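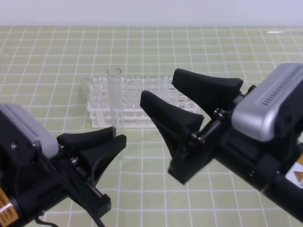 Two Arms, One Test Tube
Project report, Hekham shared workshop
Thu 11 March

Our project started in September with a simple wish: get two robot arms to pass a test tube between them and put it back in its rack without a person helping. We are a student team and we do all our building at the Hekham workshop, where we share bench space with people making far more sensible things, like chairs. We called the project Nistitz, after the name we gave our first control program, and it stuck.

The bench

Both arms are bolted down facing each other across a gridded green mat. The grid turned into our best tool! We use it to put the rack back in the same spot between runs, and when something drifts we can count squares and know by how much. Before the mat we were measuring with a steel ruler every time, and getting it wrong.

The rack is the cheap plastic sort with round holes. It is very light, so a clumsy finger will push it along the table. We thought about weighting it down but decided to leave it, as a sliding rack shows you straight away that your approach angle is off.

Seeing the tube

Clear glass is horrible to find with a camera. The overhead view often lost the tube completely against the mat, so we added a small camera near the gripper, using the mounting pattern from the Laitinen build notes.

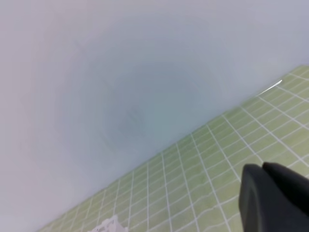
Close-up focus is still our biggest headache. Anything very near the lens goes soft, and our edge finder then picks up the grid lines instead, because they are the sharpest thing it has. We now ignore the wrist view for the last part of the move and trust the joint positions - a bit of a cheat, but it works far better than we expected.

Results so far

We logged 200 attempts at the full hand-over. Almost 800 more were grasp-only runs, left going over six evenings. Most failures came from three causes: the tube tilting in the fingers, the rack moving, and the second arm closing too early. The last one was a plain timing bug and is now fixed (we cheered so loudly that the chair people came over).

What we want to do next

New finger pads are first on the list, with a shallow groove to stop the tube rolling. After that we want to try the Gralledano planner, which should let both arms move at once. At present one waits politely for the other, and a full cycle feels very slow when you are standing there watching it. The wiring also needs tidying before we let anyone else have a go.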